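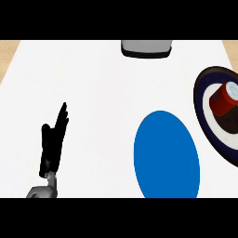

White table, wooden floor

Slow cooker beef stew comes out watery
Posted by Eldana Shiferaw, February 8, 2019

I bought a slow cooker in July and use it most weeks, but beef stew is never thick enough. I put in 2 lb of braising steak, carrots, swede, an onion and enough stock to cover the lot. After eight hours on low the meat is tender and the liquid is like soup. I tried leaving the lid off for the last hour and it made no difference I could see. I can't use wheat flour as my son is coeliac. What do other people do?

Mechthild Grabner
You are using too much stock. Hardly anything boils away with the lid on, and the onion and swede let out water of their own. For that amount of meat I use 300 ml and it only comes halfway up. It looks wrong when you put the lid on but there is plenty by the end.

To thicken it, mix a heaped tablespoon of cornflour with two of cold water until there are no lumps. Stir it in half an hour before you want to eat and turn the cooker to high. Check the packet says gluten free, and the stock cubes too - some have wheat or barley in them. If it is still thin, ladle some of the liquid into a saucepan and boil it hard for ten minutes, then pour it back.

Leaving the lid off on low won't do much. It just lets the heat out.

Gemechu Alemneh
potatoes. cut one up small and mash it in at the end

Boonsong Kongkaew
I agree about the stock. I also put in a handful of red lentils at the start, rinsed first. They break down over the eight hours and you don't notice them, though the stew goes a bit more orange. Pearl barley is what my mother used but that is no good for a coeliac.

Brown the meat in a frying pan before it goes in if you have time. It won't thicken anything but the gravy tastes better. I cook mine the day before and keep it in the fridge overnight, and it is always thicker when I heat it up again on the hob.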